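The Housework Collectors

Brirkley pays people to fold the same towel until they are sick of it, and then asks for one more

By Kamala Salian
August 2023

The first thing you learn at Brirkley is how to pick up a sock badly. Left to themselves, people grab a sock the way they have since they were three, with a quick pinch and a flick of the wrist. The machine that is supposed to learn from them has no wrist to speak of. So new hires spend their first morning slowing down, and by lunch they move like guests at a very formal funeral.

"You can always spot someone in their first week," says Kavitha Hegde, who runs collection. "They go home and unload the dishwasher like that. Their families complain."

Brirkley is a small company with a large appetite. It wants examples of ordinary chores, performed by ordinary people, in rooms that look like rooms. A learning system chews through the recordings and, if all goes well, comes out the other end able to put a cup on a shelf. The target for this stretch is 600 good demonstrations per task. The word "good" is where the trouble lives.

A demonstration is thrown out if the collector hesitates too long, or drops something and pretends they meant to. It is thrown out if the collector uses a knee. Mohandas Mudaliar, who reviews the recordings, keeps a private list of rejections that he reads aloud at parties, or would, he says, if he were invited to more of them. The entry he is proudest of concerns a collector who shut a drawer with her hip 11 times in a single session. "Beautiful technique," he says. "Completely useless. The robot doesn't have a hip."

Until June the work was done by remote control, with a collector in one chair steering an arm across the room. It was accurate and unbearably slow. Wiping a counter took long enough to make you wonder whether you wanted a clean one. Then Driss Ait Brahim, the company's hardware lead, talked everyone into hand-held grippers, which let a person carry the robot's hand around and simply do the job. The arm could stay home. Collectors could work in any apartment that would have them.

This brought new problems, most of them to do with clocks. The gripper records what it sees, and a second camera worn on the head records what the collector sees, and the two have to agree on when everything happened. A gap too small for a person to notice is plenty to teach a robot that cups move before you touch them. So every session opens with a ritual involving a timer, held up where the gripper's camera can read it. Ait Brahim calls this synchronization. The collectors call it saying grace.

I watched a good deal of grace being said. It is performed with total seriousness, head bowed, in near silence, and it is usually followed by somebody remembering that they forgot to press something.
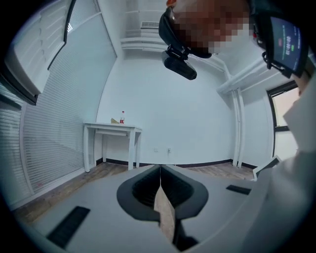
A collector with a head-mounted camera holds a timer, reading 00:00:00, up to the gripper.

After that comes the chore itself, which is over almost at once, and then the chore again. Ravindran Rajan, a former piano teacher, has the best acceptance rate on the team. He credits 20-odd years of listening to children play scales. He hums while he works, though nothing in the recordings will ever make use of it, and he sets each object down as if it might wake up.

What he can't do is be consistent in the wrong way. The system needs variety, so Hegde hands out instructions designed to break good habits: start from the left, stand farther back, pretend the cup is full. Rajan hates these. "I found the right way to do it," he told me, with some feeling. "Now they want the other ways."

There are rivals, of course. Stustix is said to be gathering kitchen work, and Grindari has an office full of doors. Hegde claims not to follow either of them closely, then describes the doors in detail.

When I asked to try a session myself, Mudaliar agreed with suspicious speed. I did 4 runs of putting a spoon in a mug. The first was rejected for speed, the second for hesitation – and the third because I said "there we go" and patted the mug with my free hand. The fourth is in the training set, and Mudaliar has marked it "acceptable, tense."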